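26 April 2022

Up late again with the radio on low, and I may as well write while the kettle makes up its mind. All the talk today was the trade summit at Mellby and who will and won't be sitting at the table. Ekedo has been left off the list for the fishing talks, and now the Guneton government says it may send its ambassador and keep the president at home. I've followed these meetings since I was on the foreign desk (the one in Csonka was my first, and I lost my coat there) and I still get a flutter in the stomach when a delegation starts making noises about staying away.

I spent most of the morning on the draft communiqué, all 26 pages of it, with a pencil and too much toast. The part on shared waters is thinner than it was in November. Two whole paragraphs on patrol boats have gone, and what's left is mostly "the parties welcome" and "the parties note," which I used to be able to write in my sleep — and probably did, once or twice. 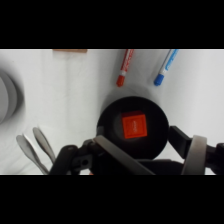
Murdo Imrie thinks I'm fretting over nothing. An ambassador can sign whatever a president can, he told me on the phone, and the small states would rather have a dull meeting with a signature at the end than a grand one with a walkout. He also said that Ekedo will be let in by the side door as an observer, and that everyone will pretend it was the plan all along.

He may be right, he usually is about the side doors! But I keep thinking of the crews up the coast, some 1,000 of them, waiting to hear which waters they can work this summer. It matters to them who turns up. I told Murdo so and we went round it again until his supper was ready.

Must call the old desk in the morning and ask if the seating plan is out yet. Kettle's boiled. Bed after this cup.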